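11 May 2024

Right, Saturday morning, second cup of tea, and I've decided this is the weekend I deal with the plastic picnic stuff. All of it. I'm going to post as I go because otherwise I'll sit down on the floor with an old magazine and that'll be the day gone. Settle in, it might be a long one.

For those who've never been to our place, we have what is known in the family as the Bottom Cupboard. It's beside the oven, it's deep, it goes around a corner for no sensible reason, and every colourful plastic bowl, cup and plate we've owned in the last 19 years has gone in there and quite possibly never come out.

It started as camping gear, I think. Then the kids came along and it was unbreakable dinnerware, and then there were birthday parties, and then I lent some to my sister and got back more than I lent (I'm still not sure whose the extra ones were, and if they're yours, please say so, I'd love to give them back).

First job was pulling everything out onto the kitchen floor. I lay on my tummy with a torch for the corner bit. Found a cake tin I'd replaced, a bag of balloons, one thong (child's, left foot) and the lid of the good Grarkmont casserole dish, which I accused my husband of throwing out in December. I have apologised. He was very gracious about it and then went and told his mother on the phone.

Everything's been through a sinkful of hot water and dish soap. I don't put the old plastic in the dishwasher any more, it goes cloudy and sort of chalky on you, and the see-through ones lose all their lovely colour. A soft sponge and a bit of patience does it. If there's a tomato stain from a long-ago spag bol, a paste of bicarb left on for an hour or so will shift most of it, and then a few hours in the sun on the back step for the rest.

Somebody's just asked whether I'm worried about old plastic and hot food. Fair question! We only use these for cold things now. Chips, grapes, cut-up watermelon, bread rolls, salad if I'm organised. Nothing goes in the microwave and anything that's scratched up inside is off to the shed to hold pegs or potting mix.

Now the sorting, and I have Opinions about sorting. Ma always did hers by size, biggest at the bottom, everything nested into one tower, and it looked beautiful until you wanted the one in the middle. Then you had to lift out the whole tower, and of course you put it back crooked, and by the next Sunday the thing had gone over and the cupboard door wouldn't shut.

I tried by colour for a while. It's very cheerful and it photographs well but it doesn't make a lick of sense when you're trying to get lunch on for a crowd. I had a red pile with a cup, a tray and a colander in it. What are you meant to do with that?

So this year I'm going by what I'm going to use it for. Bowls for sharing go in one group, little bowls for dips and nuts and olive pits in another, cups in their own basket, and plates standing up on their edges in a rack. The rack is from Closier, it was meant for saucepan lids, and it's the best money I've spent in this kitchen. Plates that stand up don't get forgotten the way plates in a pile do.

Cups are the real trouble, if you ask me. Plates stay where you put them. Bowls are mostly reasonable. A plastic cup wants to roll, and it wants to roll under the fridge. I've given up stacking them in tall towers and I just lay them down in the biggest bowl we've got, and that whole bowl goes out to the table as is. People help themselves and I get a free bowl at the end of it for the watermelon rind.

Had a break there for a cheese toastie. Back now.

A few of you have asked about the cloth. I always sort on a cloth, never on the bare tabletop. It keeps the noise down, for one thing (plastic on a hard table goes right through me), and the cups don't skate about nearly so much. Any thick old cloth will do. Dark ones show every bit of fluff, I'll warn you now, so keep a lint roller handy if that sort of thing bothers you. It bothers me a little, but not enough to get up.

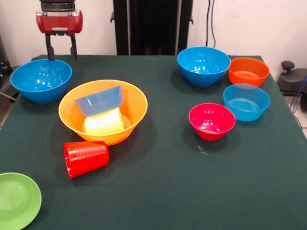
What I like about doing it on the table is that you can see what goes with what. The blues want to be together, even the see-through one, and I can't help myself, I know I said I wasn't going by colour. And I do love an orange bowl. You could put plain crackers in an orange bowl and people would think you'd made an effort.

My rule for keeping things is very simple and you're welcome to pinch it. Would I put it in front of a neighbour? Not a fancy neighbour, just the one who pops over for the footy. If the answer's yes, it stays. If I'd turn it around so the crack faced the wall, it goes out to the shed.

The other rule is 2 of any one bowl is plenty. I used to keep every single one from a set and we'd only ever reach for the top couple. The rest were just there to fall on my foot.

The pale green plates are staying no matter what the rules say. We had them the summer we rented the place near the lake, and it rained the whole fortnight, and we ate every meal off our knees in the one room with the heater on. I couldn't tell you what we ate. Sausages, I suppose. But I can't pick one up without hearing rain on a tin roof.

Someone in the replies wants to know if ribbed cups are better than smooth. For small hands, yes, absolutely, they can get a proper grip, and for my hands too these days. The only bother is the ribs collect a bit of grime, so go around them with an old toothbrush every so often. Two minutes while the kettle's on.

And to whoever asked about labels: I did buy a label maker, a Lidotix, on special, and I labelled everything in the pantry including the flour, which is in a glass jar and very obviously flour. I haven't labelled the Bottom Cupboard. I've put a bit of masking tape on the front of each basket and written on it with a texta, and that's as far as I'm willing to go.

The giveaway box is by the front door. It's a good mix, all clean and with plenty of life left, and it would suit someone setting up their first place or a caravan or a playgroup. If you're local, sing out before Monday, otherwise it'll go down to the op shop with the balloons and the second cake tin. The thong I'll put out with the rubbish, although I did have a little look for the right foot first.

Husband has come in and asked if there's anything left to eat lunch off. I pointed out that it's three in the afternoon and that I had a toastie. He hadn't had a toastie. So now there's a small pause in proceedings while he makes one, on the only bit of bench I'd managed to clear.

Nearly there. I wiped the cupboard out with warm water and a splash of vinegar and left the door open to air for an hour, and it smells a hundred times better. There was a ring on the shelf from something sticky, golden syrup I'd say, and it took some elbow grease and some language.

Baskets are back in. Big bowls at the front, since they come out most weekends, dip bowls behind them, cups on the left, plates in their rack on the right. I've left the corner bit completely bare and I've told everybody in this house that it's to stay that way. We'll see how we go!

If anyone has a clever idea for lids, I'm all ears. I've got a shopping bag full of them and not one fits anything I've washed today. I've put it on top of the fridge and I'm going to pretend it isn't there until next weekend. Feet up now, and fish and chips for tea, straight out of the paper.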